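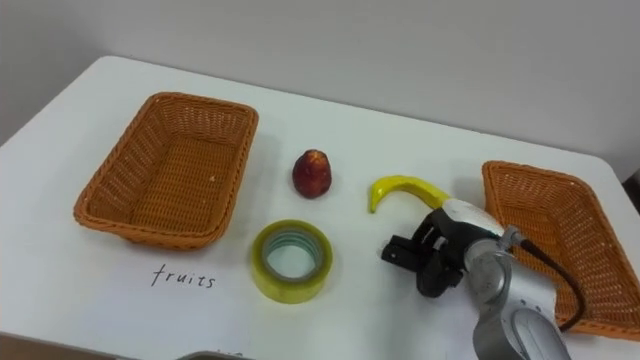 A sorting table set up for a gripper comparison, with two woven baskets, a plum-like fruit, a roll of clear tape, a toy banana and an open two-finger gripper.

Basket sorting test (grippers)

The basket sorting test is a bench exercise used to try out and compare robot grippers. A small number of everyday objects are laid on a table between two open baskets, and the arm has to pick each one up and set it down in the basket where it belongs. One basket is for fruit and the other is for everything else. The exercise is easy to set up, costs very little, and is far more revealing than it looks at first, which may explain why people who try it once tend to leave the baskets out for weeks afterward.

The form described in this article was worked out at Sketivow, a small automation workshop, by Nisreen Hijazi and Hidayah Khoo. Other workshops use their own versions, and the term is sometimes applied loosely to any task that involves putting things into containers.

Background

Hijazi had been asked to choose a gripper for a packing bench that would handle a little of everything, and she found that the usual lifting trials told her less than she had hoped. Metal blocks and machined cylinders are wonderfully consistent, but they are also kind to nearly every gripper ever made. She began bringing things from her kitchen and from the shipping desk instead, and a trial that was meant to fill one Monday afternoon grew into a regular part of the workshop's routine.

The baskets came later. In the earliest sessions the arm simply lifted an object and put it back where it had been, and a grip that was only just holding could pass without anybody noticing. Khoo suggested giving the object somewhere to go. A trip across the table adds a lift, a swing and a stop, and each of those gives a poor grip a fresh chance to let go. The raised sides of a basket also mean the arm has to clear a rim before it can release, and that brings in the shape of the gripper housing as well as the fingers.

The table

A plain, light-colored tabletop is preferred. It makes the objects easy for a camera to pick out, and it makes life easier for the person standing beside it, too. The name of each category may be written right on the surface in marker. In the Sketivow layout the word "fruits" is handwritten in front of the left basket, a habit that started as a note between colleagues and was kept on because visitors could follow the test without having it explained to them.

Baskets are woven and have slightly flared sides. Woven baskets are a gentle choice for a first setup, as they give a little when they are bumped, although they can also slide if a finger catches the rim. Some operators fasten them down. Hijazi prefers to leave them free and to write down any basket that moves, on the grounds that a real packing bench has plenty of things on it that are not fastened down either.

Objects

The set is deliberately small. It should hold at least one object that is round or nearly so, one that is long and curved, and one that has a hole or an opening in it. Within those limits the choice is open, and people become surprisingly fond of their favorites.

Small round fruit. A plum, a nectarine or something of that size asks the fingers to close on a curved surface with very little flat contact. If they come down off center, the fruit rolls out toward the open side. Fruit that is standing on end is a bit harder, as a light brush from one finger is enough to tip it over before the grip has begun. Real fruit bruises, so the force setting matters, and a gripper that cannot be turned down far enough will leave its mark.

Toy banana. A banana shape can be gripped well across the middle and badly nearly everywhere else. When it is held near one end the other end droops and swings, and the curve may turn in the fingers until the whole thing is hanging down. The toy has the great advantage of staying the same from one session to the next. Its glossy surface can be slippery, however, and results should not be carried over to the real article without checking.

Roll of packing tape. The tape is the object that does not belong with the fruit, and it is also the one that brings out the most variety in approach. Lying flat, a roll can be taken across its full outside width if the gripper opens far enough. It can also be picked up by the wall, with one finger down through the center hole and the other on the outside. The second method suits a narrow gripper but asks for much better aim. Clear tape adds a difficulty for the camera: the table shows through the hole, the tape itself is tinted and partly see-through, and some vision software draws the edge of the roll in the wrong place.

Procedure

A session begins with both baskets empty and the objects resting between them, well spaced, so that the fingers can come down around one without pushing another. The arm is brought to a hovering position with its fingers open and pointing down at the table. From there it attempts the objects in any order, and each attempt ends when the object is in a basket, has been dropped, or has been moved out of reach.

At Sketivow a gripper is given nine attempts at each object, and then the objects are turned to a new angle and the whole thing is repeated. Turning the objects is the step most often skipped, and Khoo has written warmly but firmly in its defense. A banana lying crosswise to the fingers and a banana lying in line with them are, as far as a two-finger gripper is concerned, two different problems, and a tidy score on the first says very little about the second.

Cable routing deserves a moment of attention before the first run. A cable along the outside of the arm needs enough slack for the wrist to turn, yet a generous loop can sweep low over a basket on its way past. Operators normally drive the arm slowly to each basket by hand control and watch the loop as it goes.

Scoring

Scoring is simple. A clean placement in the correct basket counts as a success. A correct placement after a second grip is recorded separately, and an object in the wrong basket is put down to the vision or control software – the fingers are not blamed for it. Keeping those kinds of failure apart is the real value of the record, as it is easy to fault a gripper for what was truly a poor camera estimate.

The longest series so far ran to 689 attempts and compared two sets of fingers for the same two-finger body. The Ernus fingers were flat and firm, while the Dabbas fingers had a softer pad with a shallow groove. The Dabbas set did noticeably better on round fruit. The Ernus set was the steadier of the two on the tape, where the thinner tip slipped more readily into the center hole. Hijazi had hoped for one clear winner and was a little disappointed, although the workshop ended up keeping both. A longer series of 1000 attempts was planned for March, using a Rerkby controller in place of the older one.

Limits of the test

The test says little about heavy loads, speed or long-term wear. It also favors grippers that approach from above, and suction tools can be at an unfair disadvantage with curved fruit and an open roll. Lighting makes a difference as well. Even, soft light keeps shadows faint, and a camera system that does well under it may struggle beside a sunny window, where the arm throws a dark shadow over the very object it is reaching for.

There is some disagreement over whether a toy should stand in for fruit at all. Khoo keeps the toy banana for repeatability and adds a real one for the last 5 attempts of a long series, recording those results on a separate sheet.

See also

Bin picking
Finger pads
Hand-eye calibration
Parallel grippers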